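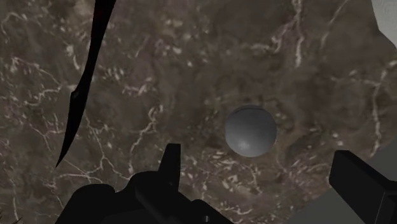
Do you need a real robot arm to start a kitchen robotics club?

A school laptop that can run a simulator will do for the whole of the first term. Most clubs only book time on a real arm once their programs work on screen, and a club can enter the Clornbridge kitchen round without owning any hardware at all.

Kitchen tips for robot clubs

These tips come from the Cavimdale after-school robot club, which meets on Friday in the food technology room. Our project this year is called Mateos. The task is to clear and set out a kitchen worktop with one arm, first in a simulator (we use Mimov) and later with ordinary kitchen things on a bench. A lot of the tips work just as well at home if you are practising with a pair of tongs, and several are plain kitchen sense that we had to learn again when we tried to write it down as steps for a machine.

Before you start

Clear the worktop completely, then put back only what the task needs. It is tempting to leave the kettle and the toaster where they are. Move them. A program that works beside a kettle will often stop working when somebody puts the kettle away.

Wipe the surface and let it dry. On a damp worktop plastic bowls slide further than you want and paper sticks.

Write down where each thing starts. Masking tape crosses are good enough on a real worktop. In the simulator, save the starting layout under a name that says what it is, such as "pan left, bowl back", and keep the old ones. We lost a week in the autumn after saving over a good layout with a bad one.

Agree who is on the stop button. On the real arm one person does nothing else while it is moving, and that person does not hold a phone, a drink or the clipboard. Practise the same habit in the simulator, where it costs nothing.

Round things

Oranges, onions and balls are the first things everyone wants to pick up and they cause the most trouble. Bring the gripper down so that the fingers close level with the widest part. If they close above it the ball is pushed down and out, and if they close too low it pops up.

Open the fingers wider than you think, go down slowly, and close slowly. A ball that has been nudged by one finger will roll towards the other, so closing gently often centres it for you. Closing fast sends it across the worktop.

At home or on the bench, stop things rolling with a folded tea towel or the ring from a roll of parcel tape. In the simulator, check the friction setting before you change your program. If the ball keeps rolling long after it should have stopped, the number is probably too low. Change one setting at a time and write down the old value.

Sort out which side you are approaching from before you worry about grip strength. Our younger members spent two sessions making the grip stronger when the arm was coming in at a slant.

Spiky and awkward fruit

Pineapples and durians look impossible and are easier than oranges in one way, as they don't roll so readily. Pick them up by the stem only if the stem is firm and the fruit is small. Otherwise leave them where they are and plan the path of the arm around them. In the Clornbridge rules you are allowed to treat one item as an obstacle, and a spiky one is a sensible choice.

Give any obstacle a wide berth in the program. We use a box drawn around the object, a bit bigger on every side, and tell the arm to stay out of the box. For a very irregular shape one generous box is better than several small ones that you have to keep adjusting.

For practice with a real durian, wear gardening gloves and open the windows first. A model made from papier mâché and cocktail sticks with the tips snipped off is kinder to the food technology room.

Bowls and colanders

Go for the rim. One finger goes inside, one outside, and the wrist stays upright. Lift straight up for a short distance before moving sideways, or the base will catch on whatever is next to it.

Large bowls tip towards the side that is not being held. On the bench, put your lightest plastic bowl out first and work up to heavier ones. Our mixing bowl weighs 1375 g, and we don't ask the arm to lift it until the light one has been moved and put back without a fault.

Loop handles are useful, but only when you know which way they face. If your program relies on a handle, check the direction at the start of every run. A bowl looks much the same after a quarter turn and the handle doesn't end up where the program expects it.

Leave space behind the bowl as well as in front. The knuckles of a gripper are bulkier than the fingertips, and they are the part that hits the wall.
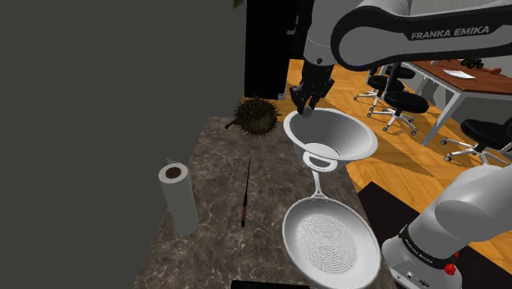
Set a travelling height and stick to it. We raise everything to 200 mm above the worktop before it goes sideways, then lower it at the other end. It is slower than a direct line and it has saved a great many cups.

Pans

Turn the handle so that it lies over the worktop. Every home kitchen should do the same, robot or no robot. Handles that poke out over the edge get caught by sleeves, bags and elbows, and a robot elbow sticks out a long way when the arm is folded.

Decide whether you are lifting by the handle or by the side of the pan and keep to it. Lifting by the handle needs a firm grip and the pan will droop. Lifting by the side keeps it more level but the fingers need to reach over the raised edge. Beginners should slide the pan instead. Push low down, near the base, and push in a straight line.

Don't practise with anything hot. The competition uses cold, empty pans throughout and so do we.

If another item has been left lying over the handle, move that first. Make the program check for this before each lift. Ours used to try to pick up the pan with a wooden spoon resting across it, and the spoon always won.

Knives

Use no real blades on the bench, ever. We cut knife shapes from thick card and tape a lolly stick along the back to stiffen them. In the simulator a knife can be as realistic as you like, but write the program as though it were sharp.

Lay the knife flat with plenty of space round it. Pick it up by the handle, near the middle of its weight, with the fingers across the handle and not along it. The tip should point away from the person on the stop button.

A thin object on a flat surface is hard to grip because the fingertips hit the worktop before they get hold. Resting the card knife on a folded cloth raises it just enough. In Mimov you can lower the approach in tiny steps until the fingertips touch, then go back up by one step and use that height from then on.

Put knives away first when clearing and set them out last when laying. Teach this order to the people as well.

Paper towel and other light things

Stand the roll well away from the path of the arm. Rolls are light and tall, and a slight brush from the wrist will send one over. A loose end of paper makes it worse, so tuck it in.

If you need to move the roll, grip it about halfway up and gently. A hard squeeze crushes it and the program then has the wrong width for next time. Replace the roll when it gets dented. Keep the old one for wiping up.

A simple holder with a heavy base is easier for everyone. Ours is a piece of broom handle glued into an offcut of worktop, sanded and left overnight before use.

Lighting and surfaces

Patterned worktops confuse people as well as cameras. On a veined or speckled surface, small pale things vanish. If your program uses a camera to find objects, try it on a plain surface first, then on the pattern you will be marked on. The Clornbridge round doesn't tell you the surface until the morning.

Dark grippers on dark worktops are hard to judge by eye on the screen. Brighten the lights in the simulator while you are writing the program, then put them back to normal and run it again. On a real bench, a strip of pale tape on each finger helps.

Close the blinds if the sun comes in low. Shadows move during a two-hour session and a program that worked at four o'clock may not work at half past five.

Keeping a record

Save every run, including the bad ones. Mimov gives each run a number, and when our bowl program finally went through cleanly it was run 2347. We could look back and see which change had done it.

Note what went wrong in everyday words. "Ball rolled left, finger touched it early" is more use a month later than "fail". Put the layout name next to it.

Members under 13 need a parent or carer to sign the bench form before they use the real arm. The simulator sessions don't need a form.

Packing up

Park the arm folded and high, away from the worktop. Switch off at the wall. Put the card knives back in the biscuit tin and stack the bowls with the heavy one at the bottom. Pans go in the low cupboard by the sink, handles facing in. Save your layouts to the shared drive before closing the laptops, and leave the charging leads plugged in for the morning class.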